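Keep the coat you have

Every winter the shops in Pudbridge fill their windows with new coats, and every winter a good number of people buy one while a perfectly sound coat hangs behind the bedroom door. I have done it myself. I think it is a bad habit, and I think the way coats are sold and looked after makes it worse than it needs to be.

My own winter jacket is a Hattar, bought in March five years ago when the price had come down. It has been out in all weathers. The cuffs are shiny and one pocket has been sewn up twice. When the zip failed last winter I asked at the shop what a new one would cost to fit, and was told they did not do that sort of work but that I could have a discount on this year's model. The repair stall in the market did it for 58 pounds. Friends told me that was too much for a zip. It was a good deal less than a coat.

People object to the price of mending because they compare it with nothing. They should compare it with the price of replacing. A coat is one of the few things we own that we wear nearly every day for months, and a long zip has to be unpicked and set in again by someone who knows the job. That takes time, and time has to be paid for.

The other half of the matter is washing. A lot of down coats are thrown out for being flat and grubby when there is nothing wrong with them. The owner is afraid to wash the thing, wears it dirty for years, then decides it has lost its warmth. Most can be washed at home if the label allows it, on a gentle cycle, with the right soap and plenty of rinsing. The drying is what puts people off. It is slow, the filling clumps, and the coat has to be shaken out and turned again and again - a dull job, but not a hard one.
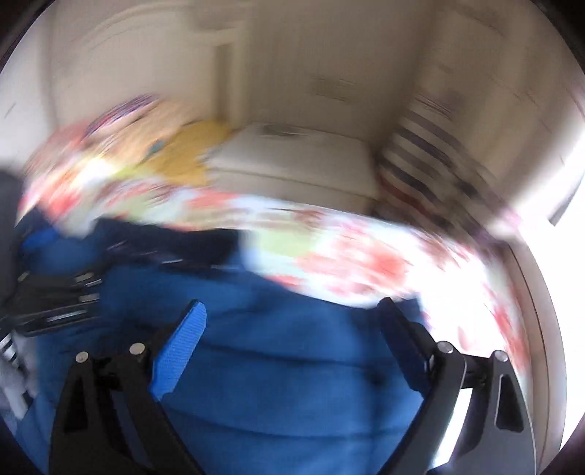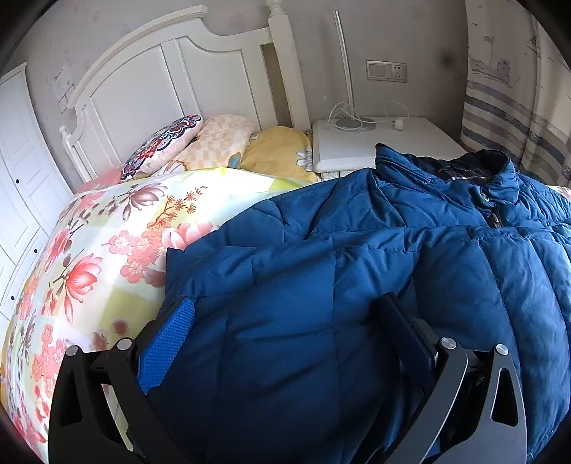
I would like to see two changes. The first is that any shop selling a coat should be able to tell you who will mend it, and keep a spare zip pull or two in a drawer. The second is that the care label should be written in words. Those little symbols are no help to anyone who has not learned them, and I suspect they frighten more people off than they guide.

Listska, the second-hand shop on Birivell Road, already does some of this. It writes washing instructions on a card and pins it to the sleeve. It also mends small tears before a coat goes on the rail. I do not see why a shop with far more money could not do the same.

There are coats past saving, of course. If the lining has gone to shreds or the filling comes out at every seam, let it go. But a stuck zip, a lost button or a greasy collar is an ordinary fault with an ordinary remedy, and it ought to be dealt with before anyone starts looking in shop windows.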